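**Ticket 333 – Hopkin wall charger stops before the car is full**
Opened by: Nia Bevan
Status: open, then closed, then open again, now closed
Date: May 19, 2018

Hello all, me again! I've put everything in one log this time, so that Tudur doesn't have to dig through my emails. The car is our Fimum plug-in hybrid, bought used in March, and we've put 1,000 miles on it since then. The charger is the Hopkin one on the side wall of the house, and I start and stop it with the Boltik app on my phone.

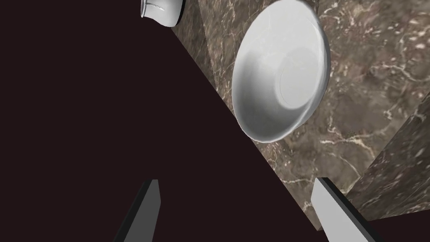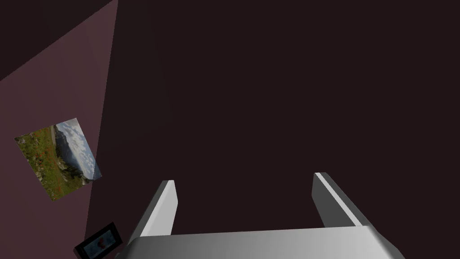
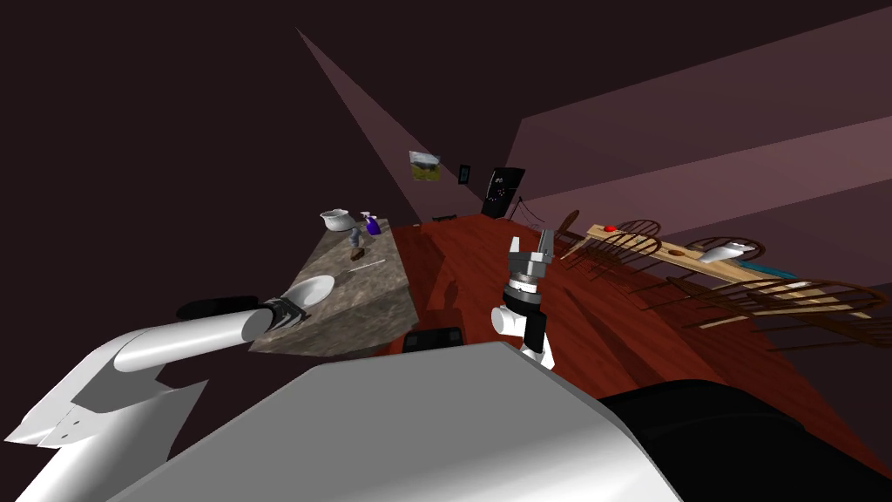
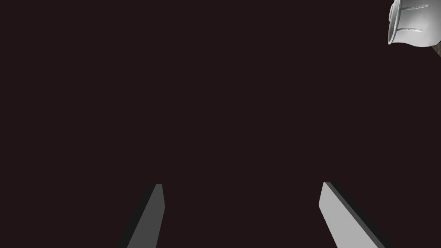

## What's going wrong

I plug in when I get home, the light on the wall box goes green, the app says "charging" and I go in and make tea. Next morning the battery is at 89 per cent and the app says "session ended by vehicle". It's the same figure every time. I could live with it (it's a hybrid, it's not as if I'm going to be stranded) but I do like to get to work and back without the petrol engine waking up, and without that last bit of charge it comes on at the bottom of our hill, which is maddening.

## What I tried first

- Turned the wall box off at the fuse board, left it over dinner, turned it back on. No change.
- Took the app off my phone and put it back. It forgot my password but was otherwise the same.
- Cleaned the plug with a dry cloth. It was perfectly clean already.
- Used the granny cable in the garage socket. Stopped at 89 again!

I should have taken more notice of that last one. I'd already made up my mind that it was the wall box, so I wrote "inconclusive" next to it and carried on blaming Hopkin.

## Reply from Tudur Foulkes, Pristuvico

> Hi Nia, if it does it on both cables then I don't think the box is to blame. Can you look in the car's own menu for a departure timer? Some owners set one and forget it. Also check whether the app has a charge limit switched on.

No limit in the app. There was a departure timer in the car, set by whoever had it before us, for ten past six in the morning. I turned it off and was very pleased with myself. Charged overnight, came out, 89. Tudur had closed the ticket by then so I had to ask him to open it again, sorry Tudur.

## Second go

Hefin Morris from two doors down has the same model, a year newer, so I asked if I could plug his in on my drive. He brought it round after work and it went all the way up to full on my box without a murmur. So that cleared the wall box, and I take back what I said about it in my first email.

We sat in the two cars and went through the menus side by side – his are laid out a bit differently, which didn't help. Under "Battery", then "More", then right at the bottom, mine had a line called "Long life charging" and it was ticked. His wasn't. The handbook gives it one sentence, on the page about towing.

## Fix

1. Car on, parked, cable out.
2. Battery > More > Long life charging. Untick it.
3. Turn the car off and lock it. If you don't lock it the tick comes back, as I found out the first night.
4. Plug in as normal.

I've had four full charges in a row now, two on the wall box and two on the granny cable, and the engine stays quiet up the hill.

## Still to do

Valentyna Yatsenko at Pristuvico thinks the setting is kinder to the battery and says I might want it back on if we leave the car plugged in while we're on holiday. Fair enough, I'll do that. She's also asking whether the app could say which setting ended the session instead of just "vehicle". I'd like that very much!

Tudur, you can close this one again. I'll send the menu photos separately for the help page.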